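3.2 存放与搬运

本节适用于 Dravala 系列便携工具箱及随箱附件。首次使用前请先完成 3.1 节的开箱核对。

存放位置

1. 选择干燥、通风的室内位置，避开暖气片和阳光直射的窗边。
2. 将箱体平放或立放在层架上。单层承重不足 14 公斤的层架不得使用。
3. 箱体背面与墙面之间留出一掌宽的空隙。
4. 长期不用时，取出电池，单独放入 Mendumier 电池盒。

注意：请勿在箱盖上叠放其他物品。铰链变形不在保修范围内。

装箱

1. 关闭工具电源，等待指示灯熄灭。
2. 先放主机，再放充电器，最后放钻头盒。电源线绕成松圈，不要打结。
3. 合上箱盖，依次扣紧左右锁扣。锁扣扣不上时，请重新检查电源线的位置，切勿强压。

警告：温度刚降下来的钻头仍可能烫伤皮肤，装箱前请戴手套。

搬运

1. 提起前确认两侧锁扣均已扣紧。
2. 握住箱体顶部的提手，保持箱体竖直。不要拉拽标签或锁扣。
3. 上下楼梯时一次只搬一只箱子。
4. 放下时先让底边着地，再松开提手。

贴在箱体外侧的条码标签请勿撕下，报修时需要核对。标签污损时，用微湿的软布擦拭，不要使用酒精。

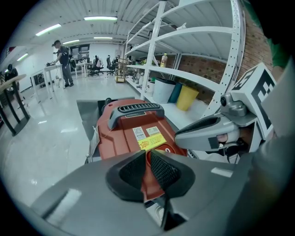 3.3 定期检查

1. 每使用 200 小时，检查一次提手根部有无裂纹。
2. 清理锁扣内的木屑和灰尘，必要时滴一滴润滑油。
3. 更换锁扣时，请使用 Prakidix 配件，订货号 3357。

提手出现裂纹后应立即停用，更换方法见第 71 页。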